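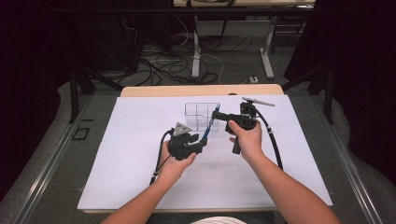
Shares in Wadari fell 14% in early trading after the drugmaker said it would set aside funds for up to 2,000 product liability claims over its blood pressure tablet Tazi.

The company said in a trading update that it had found an impurity above permitted limits in batches supplied by Rovach, a contract manufacturer. Supplies from the plant were halted in March. Wadari did not give a figure for the provision, which will be booked in the second quarter.

Claimants allege that long-term use of the tablet led to liver damage. Wadari denies this and said it would contest the cases. The first two are due to be heard next year.

"The provision is larger in scope than the market had assumed, and the lack of a number does not help," said Stijn Vandenberghe, an analyst at Cellatetti, who cut his rating on the stock to hold.

Tazi accounted for 66% of Wadari's sales last year. Finance chief Ans Wouters said the dividend was unchanged. Rovach declined to comment.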